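Jostholm laundry room guide
Section 6: Pairing and folding socks

6.1 Scope

This section covers adult and children's socks with a ribbed cuff, in cotton or cotton mix. Tights, slipper socks and compression stockings are dealt with in section 8. Items marked for repair go in the mending tray and are not paired.

6.2 Before you start

Clear a table with a smooth top. A standard Zistwood table takes one household load at a time. Wipe the surface and let it dry. Check for splinters and rough patches, particularly on older tops, as these pull threads in fine knits.

Caution: Do not fold socks that are still damp at the toe. The toe and the inside of the cuff dry last. Feel both before starting.

6.3 Pairing

1. Turn all socks right side out.
2. Sort by colour, then by length.
3. Take one sock and lay it flat near the front edge of the table. The heel should lie to one side so that the sock forms an L.
4. Smooth the foot from heel to toe, then the leg from heel to cuff.
5. Take the second sock by the cuff and by the toe end. Draw it out level, just clear of the table, over the first sock. 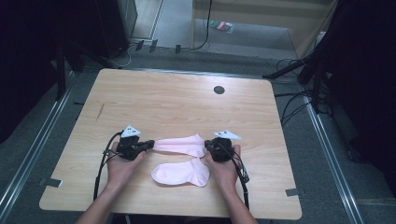 Karine Doucette finds step 5 slow with short socks, and would sooner put both flat, side by side, and slide one across. That method is acceptable for ankle socks. With longer socks the leg tends to ruck up as it slides, and the pair then has to be separated and smoothed again.

6. Compare the two for length and shade. If they do not match, return the second sock to the sorted pile.
7. Lower the second sock on to the first, heel on heel and cuff on cuff. Turn it first if the two toes point in opposite directions.
8. Press out any remaining folds with the flat of the hand, working away from the heel.

Note: Pale colours are easily confused under warm lamps. Pinks and creams should be paired by daylight or under the white strip light.

6.4 Folding

1. Fold the toes of both socks back to the heel.
2. Fold the cuffs down over the toes. The packet should be close to square.
3. For the Yeon drawer insert, stand the packet on its folded edge. For open shelves, lay it flat and stack no more than 9 pairs high.

Caution: Do not roll the pair and turn one cuff over the other. This stretches the ribbing, and the outer sock will in time sit lower on the leg than its partner.

6.5 Socks without a partner

Place single socks in the Mernosley bag on the back of the door. Check the bag against each new load before folding begins. Singles left after two months may be used as dusters. Wool singles are kept for darning yarn.

6.6 Faults

Packet springs open: the toes were not folded fully back to the heel. Repeat 6.4 from step 1.

Heels do not line up: the socks are of different sizes or one has shrunk. Compare the size marks on the soles where present.

Cuffs uneven: smooth the leg again before folding.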